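Home Topics Materials Furniture Index Contact

Search articles Enter a word or phrase Go

Wooden tabletop

A wooden tabletop is the flat upper part of a table, made from solid timber or from a sheet material faced with a thin layer of timber. It carries the load placed on the table and is the part most exposed to wear, light, heat and spilt liquids. The term is used for dining tables, desks and workbenches, although the top of a bench is usually thicker and is often left without a decorative finish.

Construction

Solid tops are made by gluing boards together edge to edge. The boards may be plain-edged, or may be joined with tongues, dowels or loose strips of wood let into a groove. Timber swells and shrinks across the grain as the moisture in the air changes, and very little along it. A solid top is therefore fixed to its frame with buttons, slotted brackets or similar fittings that allow sideways movement. A top screwed down rigidly along both long edges may split or cup.

Veneered tops consist of a core, commonly plywood, chipboard or fibreboard, with a face of thin sliced wood. A balancing veneer is laid on the underside to keep the panel flat. Veneered tops move less than solid ones but cannot be sanded as often, and damage to the edge may expose the core.

Grain and figure

The pattern seen on a tabletop depends on how the log was cut. Boards sawn through the log at a tangent to the growth rings show arches, waves and long sweeping lines. Boards sawn at right angles to the rings show narrow, nearly parallel lines. The darker streaks in many timbers correspond to denser wood laid down late in the growing season, and the paler bands between them to wood formed earlier in the year. 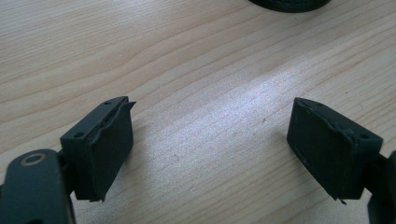
Where the fibres of the tree were themselves wavy, or grew round a knot, the lines bend and crowd together. The effect is called figure and is valued in some trades and avoided in others, as irregular grain tends to tear under a plane. Wannasri's classification, used in the Wostura handbook, separates figure caused by the direction of the saw cut from figure caused by the growth of the fibres. Kongkaew and Wilczyńska treat the two as overlapping, and their scheme is the more common in teaching.

Small specks may be part of the wood, as with pin knots and mineral marks, or may lie in or on the finish. The two kinds can be hard to tell apart without magnification.

Colour and reflection

Pale timbers used for tabletops include ash, beech, birch, maple and pine. Species cannot be reliably named from colour alone, as stains and tinted finishes are widely used. Most pale woods turn yellow or honey-coloured with exposure to daylight. An object left in one place for a long period may leave a lighter area beneath it.

A finished surface reflects light partly as a mirror does and partly by scattering. Under a lamp or near a window the mirror-like part forms a bright patch in which the grain is hard to make out. The patch is compact on a gloss finish and broad and soft on a satin one. Ruangrit's method of inspection uses a lamp held low at one side, and the table is viewed from 2 positions so that no area is hidden by glare.

Finishes

Oil and wax leave a low sheen and can be renewed locally. Varnish and lacquer form a film over the wood and resist liquids better, but a damaged film generally has to be rubbed back over a wider area. In the Jodura trials, which began in September, Kaewsai compared oiled and varnished panels over 2000 wiping cycles. Of the 502 panels prepared, those with an oiled face lost sheen earlier, and the varnished panels showed more visible scratching.

Care

Dust is removed with a soft dry cloth, wiped along the grain. Spills are blotted and the surface dried. White rings left by hot or damp vessels are usually confined to the finish, while black stains commonly indicate a reaction between iron, water and tannin in the wood itself.

See also: Edge jointing; Veneer; Wood movement; Lambrakis scraper

Last revised 6/29/26

This site uses cookies to remember your settings. Accept Decline Cookie policy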